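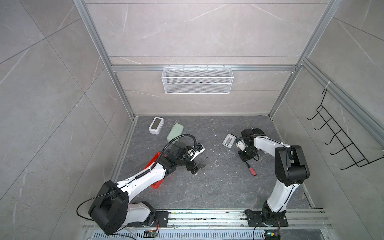 September, evening

I slept badly and came in late, with the tea from Inusach in my bag and no bread. Josphat Kashindye was already gone to Adomholm for the day. He left me a note with 2 words on it, "the floor", and I understood him very well. Since we opened the bag of potting soil last week I find small pieces of it everywhere, even in my shoes.

I had promised myself to give 15 minutes to tidying and then to write the letter to Matmont. The letter is not written. I began with the red bin, where each of us puts what we do not want to think about. I like this bin. It is shallow, so a thing cannot hide in it for long.
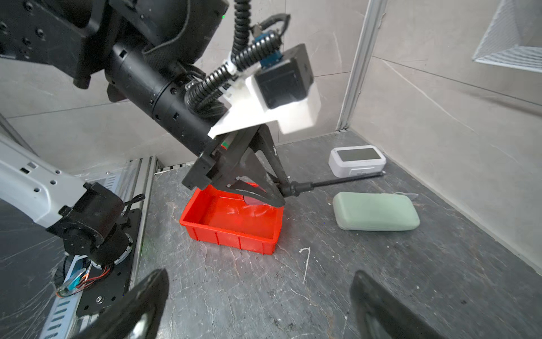 The red bin, with crumpled clear plastic inside.

Stella Simiyu called at noon and we talked too long, mostly about her mother's house and the 50 chairs she must find for the wedding. She asked if I could lend some. I have four chairs, and one is bad. I said I would ask at Gachanja, where they have a hall. I must not forget this — she will not remind me, she is too polite.

After the call I looked at the small things again. The green case is a nice color, like a mint candy, and I would like to keep it on my own desk. For now it stays near the white box.
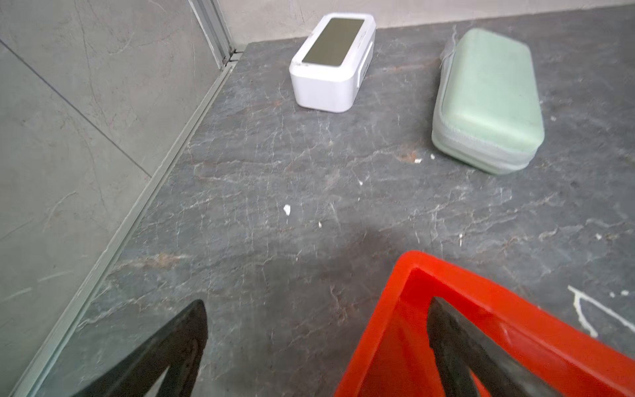

White box and green zippered case on the dark stone.

I have to write also about the stone, because I was the one who chose it. In the shop I loved the white veins. At home I learned that a white crumb and a white vein look the same from a distance, and I wipe the vein and leave the crumb.

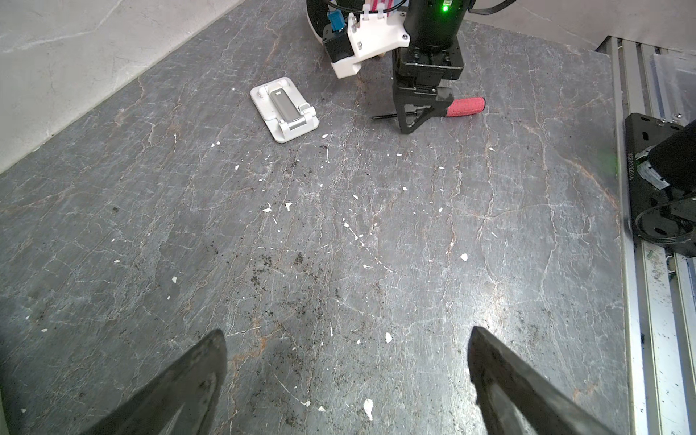 The dark soil is worse than the white bits. With a wet cloth it makes a gray soup, so it must be a dry brush first. My brush has lost most of its hair. A new one costs 31 at the corner shop, too much for a brush, but I will buy it tomorrow morning before work, together with bread.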